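Druven open day: went, watched the two-arm basket demo, not sold

By Leandro Godoy – February
Last updated 4:40 pm
2 min read
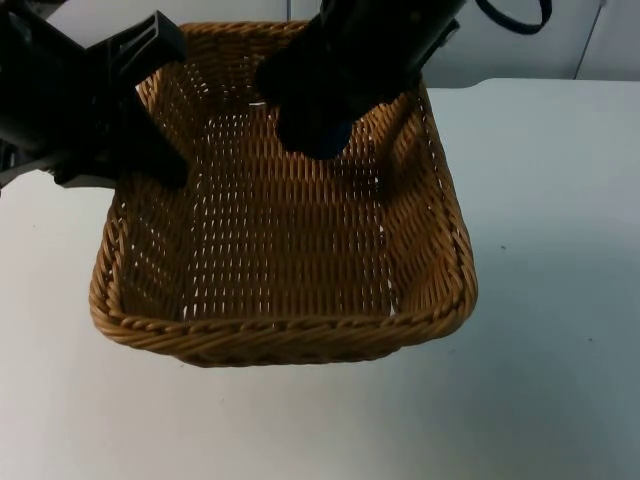 Can you go without booking?
You have to put your name down at the Prirkbridge front desk, and they take 15 people per session.

Our session ran 33 minutes and maybe 10 of those were arms moving. The rest was slides. The guy from Druven said the setup had done 2,000 runs. I asked how many went wrong and he said he'd get back to me.

votexfan
Two arms over a wicker basket is harder than it looks. All those gaps and a braided rim, and nothing about it is a clean flat face. Give them some credit.

Leandro Godoy
I'd give them more if they published the misses. One basket on a plain white table is a long way from my stockroom.

Gervasio Domínguez
I was at the morning session and disagree on the slides – the part on grip force was the only useful bit. Agree about the number though. 2,000 runs of what? Same basket, same spot?

amoah_k
They said mixed. Didn't say how mixed.

Gervasio Domínguez
Then it's a sales number.

votexfan
Every number at an open day is a sales number. Did anyone ask about price?

Leandro Godoy
Someone did. "Depends on the cell." I'm going again in the afternoon slot and I'll ask if I can bring my own basket. Will post what they say.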